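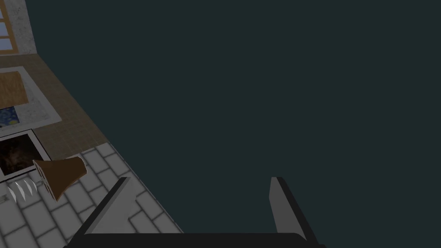

Lunch is the meal we respect the least. We plan dinner, we photograph breakfast, and in the middle of the day we put something in the mouth with one hand and write e-mails with the other. I have done this for years, so I do not write from a high chair. But I have come to believe that a person who works with the head needs a proper lunch as much as a person who works with the back, and that it should be eaten at a table, with a plate and a fork. The table does not need to be beautiful. Put it near a window, even a plain one with a brown wooden frame and pale blue panes set in a gray wall, and you have already a better place to eat than a keyboard. The rest is soup, bread and half an hour.

I grew up in a house where the day stopped at 2. My mother turned off the radio and nobody asked if you were hungry, because at that hour you were. We had lentils, or rice with whatever was left, or an omelet with a salad that had too much vinegar. It was not a feast. When I moved to Sokness for work, I learned that people there eat lunch in 10 different places and none of them is a table. They eat in the car. They eat standing next to the printer. One colleague ate her sandwich in the elevator, in two halves, one going down and one coming back.

At first I thought it was a rude habit. Later I had the same habit.

What replaced lunch for me was the bar. I will name it, as I ate so many of them: the Nunness bar, the one with dates and cocoa. It is not a bad thing to eat. It has over 200 calories, it does not leave crumbs in the bag, and it tastes like a dessert somebody made with good intentions. I ate one at noon and felt very modern. Then, at 3, I was in front of the vending machine with coins in my hand, and I was angry with myself as if I had a weak character.

I do not think I had a weak character. I had skipped a meal and called it something else. This is my main complaint about the way we talk about snacks. We write long articles on how to survive the afternoon, which nuts to choose, how many squares of dark chocolate are allowed, and very few of these articles ask what the reader ate at midday. If the answer is a bar and a coffee, the afternoon is going to be difficult. No nut will save it.

There is also the matter of counting. For one winter I used Hinix, an app where you write down everything you eat, and I wrote down everything, also the milk in my tea. I know there are people who need to do this for their health and I respect it. For me it made food smaller. I would look at a bowl of chickpeas and see a number. I weighed 100 grams of cooked pasta, which is a sad quantity if you see it on a normal plate, and I moved it to a small plate to feel better. In December I forgot to write down a whole Saturday and I was so relieved that I never opened the app again.

Now I will defend the cooked lunch against the two usual objections, which are time and money.

Time first. I do not ask anyone to cook at noon. I cook in the evening, and I simply make more than we need. A pot of white bean soup with carrots, a bay leaf and the hard end of the cheese will give lunch for several days, and it improves while it waits. Roasted vegetables that looked a little tired at dinner are very good cold the next day, with an egg and some mustard. Rice I fry with onion and anything green. It takes a few minutes to warm these things, less than to stand in the line for a wrap. The part that takes time is to sit down, and I have noticed that many people who say they have no half hour for lunch have that half hour later, when they are too tired to work and look at their phone.

Money is easier. Beans are cheap. Eggs are less cheap than before, but they still cost less than a salad in a plastic box. When I was eating from the counter at Kong, across the street from my office, I never looked at the receipt, and I think I did this on purpose. I still go there when a friend wants to go, and I enjoy their noodles very much, with the broth so hot you have to talk while you wait. You see, I have nothing against buying lunch. A bought lunch, eaten with another person, is a real lunch. I only complain about the one you do not remember eating.

A more serious objection is that not everyone can choose. A nurse cannot say to the ward that she comes back after the soup. A driver eats where he can park. This is true, and for them I have no advice, only the opinion that their employers should give them a real pause and a room with chairs. It is strange to me that a company will pay for a talk on healthy eating and leave its people only a microwave in a corridor. I would take away the talk and buy a table.

For those of us who can choose, I think we do not stop because we are a little ashamed. To sit down at noon with a bowl and a napkin looks like you have not enough to do. In my first months of doing it, I kept a notebook open beside the plate, so that anybody passing could see I was busy. I wrote nothing in it. There was a stain of tomato on the first page and the other pages were clean. After some weeks a colleague sat down across from me with her own container, and she had a notebook too.

We eat there most days now. We do not have rules. Sometimes I bring the soup for both – she has a talent for finding good bread, and I do not. Some days there is a meeting and I eat a Nunness bar in my coat, and the world goes on. I still get hungry in the afternoon now and then, and I eat an apple or a piece of cheese, and I do not make a drama of it. A small hunger at 4 is a normal thing when dinner is at 8.

Tomorrow it is lentils, with the last of the leeks. I made them a bit too salty, so I will add a boiled potato before I pack them.

Nerea Casado

Filed under: Food & Opinion, Everyday Eating
Last updated: December
Home Recipes Essays Pantry About Contact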